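Community Help: Ancient History and Archaeology
Category: Sites and Visits

Question

Dating the upper town at Geltari

I am preparing a short handout for a local history society on the ancient settlement at Geltari. The sources available to me disagree on one point. The older site guide states that the upper town was built first and that the harbor quarter was added later, when trade along the Ji river increased. A more recent leaflet from the museum at Lenduditz reverses the order. It says that the harbor quarter is the original settlement and that the upper town was a place of refuge built after a flood.

Which of these accounts is considered correct at present? I would also appreciate advice on whether the stone pavement near the east gate may be used as evidence for either view. The society meets on Saturday, and a brief reply before then would be welcome.

Answers (3)

Answer 1 (marked as accepted)

The more recent account is the one generally followed, although the matter is less settled than the leaflet suggests. The following points may be of use in preparing the handout.

1. Pottery. The lowest layers in the harbor quarter contain handmade gray ware. The lowest layers in the upper town contain only wheel-made ware of a later type. The published catalog lists 137 pieces of the gray ware, and every one of them comes from the lower trenches. This is the strongest argument for an early harbor settlement.

2. The flood layer. A band of river silt was recorded in 2 of the harbor trenches. It lies above the gray ware and below the first rebuilding. The silt shows that the quarter was under water at some point. It does not show that the residents moved uphill as a result, and the handout should keep these two claims apart.

3. The east gate pavement. Paving is poor evidence for the date of a settlement. Floors of this kind were lifted, patched and relaid over long periods, and the slabs themselves were often taken from older buildings. What matters is the material sealed in the bedding underneath. Stains and surface dirt have no value for dating, and worn edges have very little.

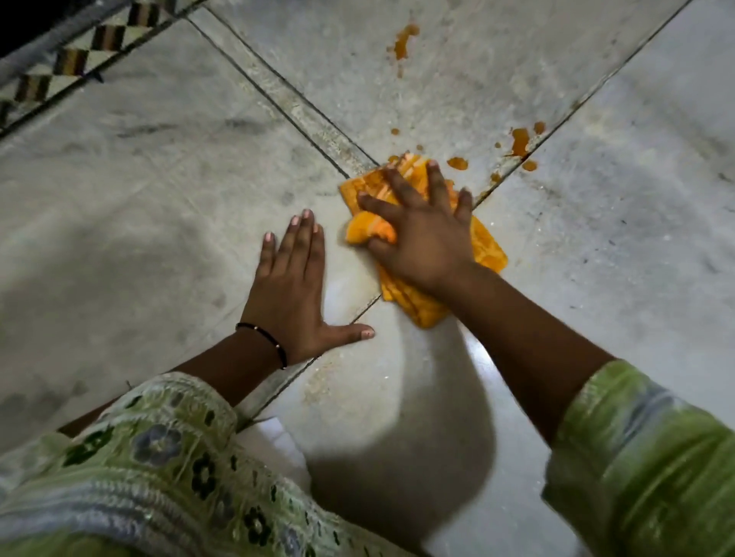
4. The town wall. The wall encloses the upper town only. The older guide took this as proof that the upper town came first. Most writers now take the view that the wall belongs to a later period, when the harbor quarter was already in decline.

5. Suggested wording. "The earliest known houses at Geltari stood beside the river. The walled upper town was built at a later date, possibly in response to flooding." This is cautious enough to remain accurate if new results are published.

Readers should also be aware that the two publications number the trenches differently. Trench 17 in the older guide is not Trench 17 in the museum leaflet. Several mistakes in circulation can be traced to this -- including the statement, often repeated, that gray ware was found inside the wall.

Answer 2

I would not dismiss the older guide entirely. The summit of the hill was leveled when the temple was built, and anything earlier may have been removed at that time. The absence of early pottery there is therefore not conclusive. Less than a quarter of the upper town has been excavated in any case.

The Flirkano survey, which covered the slopes between the two areas, reported scattered early sherds about halfway up. These could have come from the summit. The survey report is available in the reading room at Lenduditz on request, and the maps at the back are more useful than the text.

Answer 3

We visited in February and the harbor part was closed, so please check before anyone in the society plans a trip. The path up to the gate is steep. The sign at the parking lot says the upper town is the oldest part, but the sign looked old too. There is a second sign by the ticket office and I do not remember what it said.

Comment from the original poster

Thank you for these replies. The suggested wording in Answer 1 will be used, with a note on the leveling of the summit. I had in fact confused the trench numbers -- the draft has now been corrected. If any member has the page reference for the silt layer, I would be grateful to receive it.

Comment on Answer 2

The survey counted sherds in squares of 100 meters, so "halfway up" should be read with some care. The square in question also takes in part of the lower terrace.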